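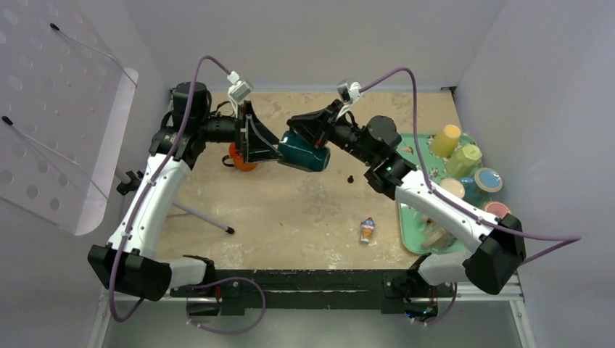

규칙을 어긴 사람을 찾는 데는 하루면 되지만 규칙이 무엇을 막으려 했는지 찾는 데는 몇 달이 걸린다고, 데완티 구나완은 이 장의 초고를 읽고 적어 보냈다. 그 말을 그대로 첫머리에 두기로 한다. 규정을 다루는 교재는 대개 규정이 왜 필요한지부터 말한다. 우리는 규정이 작업대 앞에서 실제로 무슨 일을 하는지부터 묻겠다.

제7장 탁상형 양팔 로봇의 작업 규칙

이 장에서 다루는 것
작업 규칙, 사내 표준, 권고 지침의 차이
점검표가 재는 것과 재지 못하는 것
'성공'과 '정지'를 정의하는 문장 쓰기
손목 카메라 영상을 근거 자료로 쓸 때의 한계
규칙을 폐기하는 절차

주요 용어
작업 규칙, 권고, 적합 선언, 협동 파지, 정지 조건, 잔여 위험, 개정 이력

들어가며

산업용 로봇의 안전을 배운 독자는 울타리, 연동 장치, 비상정지 회로를 떠올릴 것이다. 그쪽 문헌은 두껍고, 오래 다듬어졌고, 대체로 믿을 만하다. 그런데 컵이나 그릇, 뚜껑 따위를 다루는 작은 팔 두 대를 탁자에 올려놓는 순간 사정이 달라진다. 팔은 가볍고 속도는 느리며 떨어뜨려 봐야 플라스틱 컵이다. 그래서 현장에서는 두 가지 태도가 나란히 자란다. 한쪽은 큰 로봇의 규정을 통째로 베껴 와서 표지만 바꾼다. 다른 쪽은 규칙 없이 시작했다가 손가락이 한 번 끼이고 나서야 문서를 만든다. 저자는 두 태도 모두 겪어 보았고, 솜씨의 차이는 있어도 결과물의 품질은 비슷했다고 기억한다.

베껴 온 규정의 문제는 틀린 말이 적다는 데 있다. 틀린 말이 있으면 누군가 고친다. 맞는 말인데 여기서는 쓸 곳이 없는 문장은 고쳐지지 않고 해마다 남는다. 넬타드의 탁상 작업 표준이 그런 경우였다. 우리가 검토를 맡았을 때 그 문서에는 조항이 147개 있었다. 작업대 앞에 선 사람이 도구 없이 눈과 손으로 확인할 수 있는 조항은 그중 21개였다. 나머지는 제조사가 이미 보증한 사항이거나, 그 작업대에 있지도 않은 설비에 관한 것이거나, '충분히', '적절히', '필요시'로 끝나서 누구도 어길 수 없는 문장이었다.

누구도 어길 수 없는 문장은 감사 때 편하다. 모든 칸에 동그라미가 쳐지고, 보고서에는 준수율 100퍼센트라고 적힌다. 이 숫자를 보고 안심하는 관리자를 탓하기는 어렵다. 다만 독자는 앞으로 준수율이라는 말을 볼 때마다 그 조항이 어겨질 수 있는 조항이었는지를 먼저 물어 주기 바란다. 어겨질 수 없다면 그 칸은 측정을 하지 않는다. 잉크를 쓸 뿐이다.

용어를 먼저 정해 두자

현장에서 '표준'이라는 말은 너무 넓게 쓰인다. 공인 기관이 발행한 문서도 표준이고, 팀장이 벽에 붙인 종이도 표준이다. 이 책에서는 다음과 같이 쓴다.

작업 규칙은 특정 작업대에서 특정 작업을 하는 사람이 지켜야 하는 문장이다. 지켰는지 어겼는지를 제삼자가 같은 날 판정할 수 있어야 한다.

권고는 지키면 좋다고 쓴 사람이 믿는 문장이다. 믿음의 근거가 함께 적혀 있으면 쓸모가 있고, 그렇지 않으면 취향이다. 취향이 나쁘다는 뜻은 아니지만 취향을 어긴 사람에게 경위서를 쓰게 하는 회사가 더러 있으므로 구분해 둔다.

적합 선언은 어떤 장비나 절차가 어떤 문서의 요구를 만족한다고 누군가 서명한 것이다. 서명한 사람, 대상이 된 구성, 문서의 판이 빠진 선언은 이 책에서 선언으로 치지 않는다. 특히 구성이 문제다. 그리퍼 손가락을 바꾸거나 손목에 카메라를 얹으면 질량과 바깥 윤곽이 달라지는데, 선언문은 그 전의 팔에 관해 말하고 있는 일이 흔하다.

잔여 위험은 조치를 다 하고도 남는 위험을 가리킨다. 평가서의 마지막 칸에 '낮음'이라고 쓰는 관행이 있다. 무엇에 비해 낮은지 적지 않은 '낮음'은 판단을 미룬 흔적으로 읽는 편이 안전하다.

협동 파지라는 어려운 경우

한 팔이 물건을 집어 옮기는 작업에는 비교적 좋은 규칙이 있다. 집는다, 든다, 놓는다 하는 구간이 뚜렷하고 각 구간에 정지 조건을 걸기 쉽다. 두 그리퍼가 머그컵 하나를 사이에 두고 만나는 순간에는 그 구분이 흐려진다. 왼쪽 팔의 정지 조건이 걸렸을 때 오른쪽 팔은 어떻게 해야 하는가. 함께 멈추면 물건은 그 자리에 남는다. 오른쪽만 움직임을 이어 가면 물건이 비틀리거나 떨어진다. 둘 다 벌리면 확실히 떨어진다.

넬타드의 문서는 이 상황에 대해 '이상 발생 시 즉시 정지한다'고만 했다. 우카우의 지침은 조금 더 나아가 '양팔을 동시에 정지한다'고 썼다. 두 번째 문장이 낫다. 그런데 우카우의 지침도 정지한 다음 누가 무엇을 먼저 하는지는 말하지 않는다. 멈춘 두 팔 사이에 물건이 물려 있으면 사람은 거의 반사적으로 손을 뻗는다. 사고 보고서를 읽어 본 사람이라면 정지 직후가 얼마나 고약한 시간인지 알 것이다. 규칙이 가장 자세해야 할 자리에서 문장이 끝나 버린다.

이 장의 뒤에서 우리가 제안하는 문장은 다음과 같다. 미리 보아 두고 마음껏 의심하기 바란다.

양팔 중 하나에 정지 조건이 성립하면 두 팔을 모두 멈추고 그리퍼의 개폐 상태를 유지한다. 작업자는 두 팔의 구동이 차단되었음을 표시로 확인하기 전에는 두 그리퍼 사이에 손을 넣지 않는다. 물건의 회수는 한쪽 그리퍼를 지정하여 그쪽부터 연다.

흠이 있다. '표시로 확인'한다고 할 때 그 표시가 무엇을 뜻하는지 장비마다 다르다. 작은 상태등에 불이 들어와 있다는 사실은 전원이 공급된다는 뜻일 수도, 구동이 허용되었다는 뜻일 수도, 통신이 살아 있다는 뜻일 수도 있다. 색만 보고 안심하도록 교육받은 작업자를 우리는 여러 현장에서 만났다. 그러므로 규칙을 쓰는 사람은 장비 설명서에서 표시의 뜻을 찾아 규칙 본문에 옮겨 적어야 한다. 설명서를 참조하라고 적는 것으로는 부족하다. 설명서는 대개 다른 방의 서랍에 있다.

점검표를 믿을 수 있는가

점검표에 대한 우리의 의심에는 계기가 있었다. 소파쿠아에서 작업 전 점검 기록 506장을 빌려 읽은 일이다. 칸마다 깔끔하게 표시가 되어 있었고 빈칸은 없었다. 이상 유무를 적는 칸에는 처음부터 끝까지 '없음'이 이어졌다. 같은 기간의 정비 기록에는 손목 쪽 케이블을 바꾼 일과 그리퍼 손가락을 교체한 일이 적혀 있었다. 두 기록을 나란히 놓고 읽은 사람은 우리가 처음이었던 모양이다.

여기서 작업자를 나무라는 결론으로 가기 쉽다. 피크리 세티아완과 함께 점검표 양식을 다시 보니 이야기가 달랐다. 양식은 '케이블 상태 양호'에 표시하도록 되어 있었다. 양호하지 않을 때 무엇을 해야 하는지는 없었다. 불량이라고 적는 순간 그날 작업이 멈추는지, 담당자를 불러야 하는지, 계속해도 되는지를 작업자가 알 길이 없었다. 그런 양식 앞에서 '양호'는 상태에 대한 보고라기보다 오늘도 일을 시작하겠다는 의사 표시에 가깝다.

좋은 점검 문항은 나쁜 답이 나왔을 때의 행동을 함께 적는다. 예를 들면 이렇다.

케이블: 팔을 가동 범위 끝까지 천천히 움직여 본다. 케이블이 팽팽해지거나 팔꿈치 관절에 걸리면 고정 위치를 옮기고 다시 한다. 옮겨도 같으면 그 팔을 쓰지 않고 기록지 뒷면에 자세를 적는다.

그리퍼 손가락: 벌린 상태에서 끝과 윗모서리를 본다. 떨어져 나갈 수 있는 조각이 있으면 교체한다. 색이 변했거나 가볍게 긁힌 정도면 적어 두고 쓴다.

작업 면: 이번 작업에 쓰지 않는 물건이 팔의 경로에 있으면 치운다. 치울 수 없으면 무엇이 어디에 있는지 적는다.

읽어 보면 알겠지만 문항이 길다. 길어서 수가 줄어든다. 우리는 이것을 장점으로 보지만, 양식을 한 쪽에 맞추려는 부서에서는 거의 예외 없이 반발이 나온다.
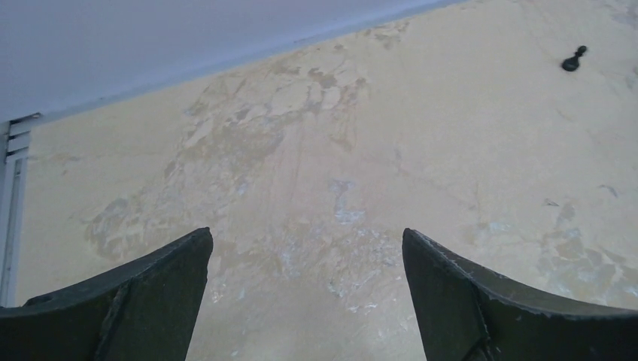
점검 문항을 아무리 잘 써도 손목 카메라에 무엇이 찍히고 있는지 보지 않으면 기록이 무슨 소용이냐고 줄미라 테이셰이라는 되물었다. 영상을 남겨 두면 점검표의 거짓말도 드러난다는 주장이었다. 솔깃한 말이고, 요즘 도입되는 지침 상당수가 이 생각을 따른다. 트레라넬의 운영 지침도 작업마다 손목 영상의 보존을 의무로 정했다.

우리는 절반쯤만 동의한다. 손목에 단 카메라는 손목을 따라 움직인다. 팔이 작업 면을 향하면 물건이 보이고, 팔이 들리면 벽이 보인다. 그리퍼 손가락이 화면 아래쪽에 계속 들어와 있더라도 그 손가락이 작업대의 어디쯤에 있는지는 영상만으로 알기 어려운 구간이 생긴다. 사람의 손이 반대편에서 들어왔는지, 다른 쪽 팔이 먼저 멈췄는지 같은 질문에는 대개 답하지 못한다. 영상이 있다는 사실과 영상에 근거가 있다는 사실을 같은 칸에 적게 하면 안 된다.

트레라넬의 지침이 요구하는 것은 파일의 존재다. 파일이 있으면 준수, 없으면 위반이다. 판정하기 쉽다는 점에서는 앞서 정한 작업 규칙의 정의를 훌륭하게 만족한다. 그런데 그 파일에서 작업 면이 보이는지는 묻지 않는다. 판정이 쉬운 규칙을 고르다 보면 이런 일이 생기며, 우리가 내린 정의에도 같은 함정이 있음을 인정해야겠다. 판정 가능성은 필요한 조건이고 그것만으로는 모자란다.

고쳐 쓴다면 이렇게 할 수 있다.

기록 영상은 작업 면 전체가 보이는 고정 시점 하나를 반드시 포함한다. 손목 시점은 파지 상태를 확인하는 보조 자료로 둔다. 작업 시작 전에 팔을 준비 자세에 두고 각 시점에 무엇이 보이는지 한 줄로 적는다.

마지막 문장이 귀찮다는 의견이 많았다. 카롤리나 세이샤스는 그 한 줄을 적다가 카메라 하나가 엉뚱한 방향으로 고정되어 있음을 알아챈 적이 있다고 했고, 터마시 서보는 같은 한 줄을 한 달 내내 복사해서 붙였다고 털어놓았다. 둘 다 같은 규칙 아래에서 일했다. 규칙 하나로 두 결과가 나왔으니 어느 쪽을 근거로 삼을지는 독자가 정할 일이지만, 저자는 두 번째 증언에 더 무게를 둔다. 복사할 수 있는 칸은 언젠가 복사된다.

'성공'이라는 단어

작업 규칙이 가장 허술해지는 곳은 결과를 적는 칸이다. 성공 또는 실패. 대부분의 양식이 여기서 끝난다. 작업 지시가 '뚜껑을 집어 든다'라고 하자. 뚜껑이 들렸다가 미끄러져 제자리에 떨어졌다면 성공인가. 들기는 했는데 옆의 컵을 밀었다면. 집으려는 동안 사람이 뚜껑의 위치를 손으로 고쳐 주었다면. 이 질문을 작업자들에게 돌려 보면 답이 갈린다. 갈린다는 것을 모른 채 성공률을 합산한 보고서가 매 분기 올라간다.

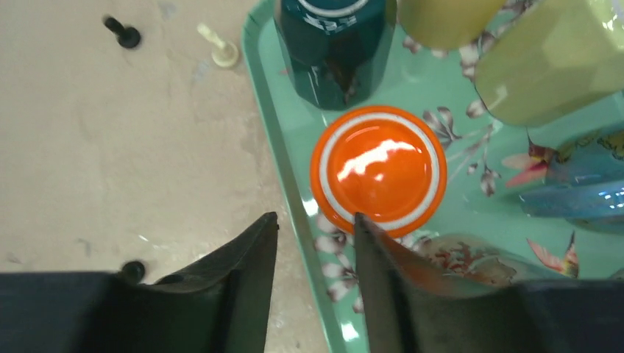

그래서 정의는 작업을 시작하기 전에, 경계가 되는 경우를 놓고 써야 한다. 쉬운 경우만 보고 쓴 정의는 쉬운 경우에만 통한다. 우리가 권하는 방법은 정의를 쓴 사람이 애매한 결과를 스스로 지어내어 동료에게 판정을 맡겨 보는 것이다. 동료가 망설이면 문장을 고친다. 동료가 망설이지 않았는데 쓴 사람과 답이 다르면 문장을 버리고 다시 쓴다. 이 과정은 반나절이면 끝난다. 다만 합의된 정의가 나온 뒤에는 예전 기록의 성공률을 새 성공률과 이어 붙이지 말아야 한다. 그래프가 끊기는 것을 싫어하는 사람이 많아서 이 권고는 잘 지켜지지 않는다.

뚜껑을 집는 작업이라면 다음 정도의 문장이 출발점이 된다.

성공: 뚜껑이 작업 면에서 완전히 떨어진 상태로 정해진 시간 동안 유지되고, 그동안 다른 물건이 넘어지거나 쟁반 밖으로 나가지 않았으며, 사람이 개입하지 않았다.

부분 성공: 뚜껑이 떨어졌으나 유지 시간을 채우지 못했다. 이유를 적는다.

무효: 사람이 물건이나 팔에 손을 댔다. 결과와 관계없이 집계에서 뺀다.

'무효'를 따로 두는 데에는 저항이 따른다. 무효가 많으면 작업이 서툴러 보인다. 그러나 무효 칸이 없는 양식에서 그 경우들은 사라지지 않고 성공이나 실패 어느 쪽으로 흘러 들어간다. 어느 쪽으로 흘러가는지는 그날 누가 보고서를 기다리느냐에 달려 있다고 보면 크게 틀리지 않는다.

쟁반 위의 물건들에 대해서도 한마디 해 두자. 물건을 여러 개 모아 놓은 쟁반에서 하나를 집는 일과 빈 면에서 하나를 집는 일은 다른 작업이다. 같은 이름으로 기록되는 경우가 많다. 그릇이 서로 기대어 있는지, 옆으로 누워 있는지, 반들거리는 표면에 조명이 비쳐 가장자리가 어디인지 흐려지는지에 따라 난이도가 달라지는데 양식에는 물건의 이름만 적힌다. 배치를 글로 다 적으라고 요구하면 작업자는 적지 않을 것이다. 시작 시점의 고정 영상 한 장을 기록 번호에 묶어 두는 정도가 현실적인 타협이며, 앞에서 고정 시점을 고집한 까닭도 여기에 있다.

규칙은 어떻게 없애는가

개정 절차를 갖춘 조직은 흔하다. 폐기 절차를 갖춘 조직은 드물다. 개정이란 대개 조항을 더하는 일이고, 더한 조항에는 더한 사람의 이름이 붙는다. 빼는 일에는 이름을 붙이려는 사람이 없다. 뺀 다음 달에 사고가 나면 그 이름이 회의 자료의 첫 쪽에 오를 것이다. 넬타드의 문서가 그렇게 길어진 데에 특별한 악의나 무능은 없었다. 해마다 3월에 검토 회의를 열었고, 해마다 조금씩 더했다.

이 책이 권하는 방식은 조항마다 근거와 만료 시점을 적는 것이다. 만료가 다가오면 유지하려는 쪽이 근거를 다시 댄다. 대지 못하면 조항은 문서에서 빠지고 개정 이력에 남는다. 이 방식에도 약점은 있다. 드물게 일어나지만 결과가 심각한 사고를 막는 조항은 근거를 대기가 어렵다. 잘 작동하고 있어서 사고가 없는 것인지, 원래 없을 사고였는지 기록만으로는 가릴 수 없다. 사람의 몸이 끼이거나 눌리는 위험에 관한 조항은 그래서 만료 대상에서 제외하고 따로 관리해야 한다고 본다. 어디까지를 그 범위에 넣을지는 저자들 사이에서도 의견이 맞지 않았고, 7.4절에 서로 다른 안을 그대로 실었다.

이 장을 읽는 순서

7.1절은 작업 규칙의 문장 구조를 다룬다. 주어가 빠진 규칙이 왜 현장에서 힘을 잃는지를 실제 문장을 고쳐 가며 본다. 7.2절은 양팔의 정지 조건, 7.3절은 기록과 영상, 7.4절은 개정과 폐기를 다룬다. 법적 요구 사항은 나라와 용도에 따라 다르므로 이 장에서 대신 설명하지 않는다. 독자가 속한 기관의 담당자에게 현행 판을 확인하고, 그 담당자가 보여 준 문서의 판 번호도 함께 적어 두기 바란다.

7.1 누가 무엇을 하는가

'작업 전 그리퍼의 이상 유무를 확인한다.' 이 문장에서 확인하는 사람은 누구인가. 작업자라고 답하기 쉽지만, 팔을 원격으로 움직이는 사람과 작업대 옆에서 물건을 놓는 사람이 따로 있으면 각자 상대방이 확인했으리라 여긴다. 주어를 넣어 보자. '물건을 놓는 사람은 첫 작업 전에 두 그리퍼를 벌린 상태로 두고 손가락 끝을 눈으로 확인한 뒤, 조작하는 사람에게 말로 알린다.' 문장은 길어졌고 어길 수 있게 되었다. 다음 쪽부터는 이런 식으로 넬타드와 우카우의 조항을 하나씩 고쳐 쓴다. 고친 문장 가운데에는 원문보다 나빠진 것도 있으며, 그런 경우에는 원문을 되살리고 어디서 잘못 손댔는지를 여백에 표시해 두었다.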